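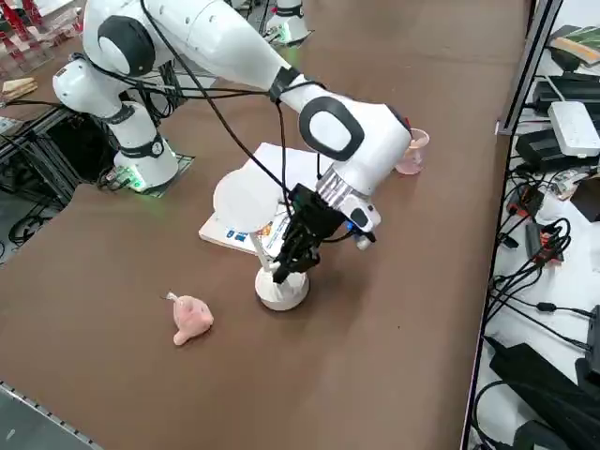

Pedine, August

My aunt kept the bakery in Pedine open through the whole of that summer, though half the town had gone up to the lake and the other half claimed it was too hot for bread. I was fifteen and had been sent to help her, which mostly meant carrying flour up from the cellar and eating whatever came out of the oven crooked.

The last bus from Hajdu came in at 6 every evening, and if the driver was in a good mood he would leave the engine running and come in for a poppy seed roll. He always paid with coins so warm from his pocket that my aunt would toss them from hand to hand before she dropped them in the drawer. They talked about the road, and his knees, and whether there would be rain. I don't believe they ever talked about anything else, and yet she took off her apron at a quarter to, every single day, and put it back on once the bus had gone around the corner by the church.

One evening he brought her a plum tree. It was hardly a tree at all – a stick, really, with two leaves and its roots wrapped in wet newspaper – and he said his sister had dug up too many and it would only die on the bus. My aunt said she had no garden. He said there was that patch behind the shed, the one with the bricks. She said nothing would grow there. Then she went and found the shovel, and I was told to mind the counter, and the passengers sat on the bus fanning themselves for a good long while.

I went home before the weather turned, and what with school, and then work, and then children of my own, it was years before I saw Pedine again. The bakery sells phone cases now. But I walked around the back, past the shed, and the bricks were pushed up every which way and there were plums all over the ground, more than anyone could have eaten, with the wasps at them. I filled my hat, and then my coat pockets too, and sat down on the church wall to wait for the bus. It was still the 6 o'clock. I had eaten four of them by the time it came.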